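Search this site
Search
Enter keywords

Software notes, 7th February

Quick one this time, everybody is heads down before the Estora visit. Grasp planner first, then the logging stuff, then a plea about configs.

Brumby 2 is merged. Brumby is the grasp scorer, for those of you on the navigation side who keep asking. Old version scored every candidate on its own and took the top one. Fine for boxes. Bad for anything long with a fat end, where the top score flipped between two spots from one cycle to the next and the arm just sort of dithered. New version keeps a short memory - 3 cycles - and a candidate has to beat the current one by a margin before we switch. Margin is in the config, please don't set it to zero "to see what happens". We know what happens.

Also new: the width check now runs before the collision check. Saves a lot of pointless work. Timing on the Drillutholm bench went from 400 ms a cycle down to 34 with the cache warm. Cold cache is still ugly, working on it.
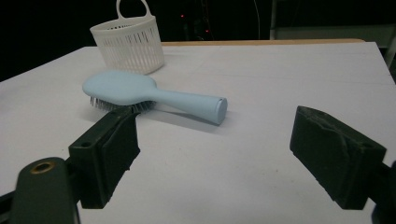
Segmentation is still the weak spot and most of the week went there. The masks come out clean on a plain background and fall apart as soon as one thing overlaps another. Take a brush head in front of a slatted basket - bristles are thin and shiny, the slats have gaps between them, and the depth map turns both into the same mush. Handle side is easy by comparison, smooth and matte, so for now the planner weights handle points higher whenever mask confidence drops. It's a hack. There is a comment in the code saying it's a hack. Shadows are the other one, a soft grey shadow next to a pale handle on a white table gets pulled into the mask more often than I'd like and then the width estimate comes out too big and the gripper opens wider than it needs. Filter for that is on a branch, not reveiwed yet.

Bassi (the log viewer) got scrubbing. Finally. Drag the bar and the wrist view, joint plot and planner scores all move together. Known bug: if the recording has a gap in it, the plots jump ahead and the video doesn't. Reload fixes it. Old logs from before September need the convert script first, it's in tools, run it on a copy.

Configs. Please. If you change the finger pad offset on a bench, commit it. Two of us lost an afternoon chasing a "calibration drift" that was a local edit sitting uncommited on one machine. The launcher now prints a warning when the config is dirty, bright yellow, top of the terminal. Read it.

Next up - cold cache, shadow filter, and the retry logic, which at the moment retries the exact same grasp. Reviews welcome on any of it, the shadow branch most of all.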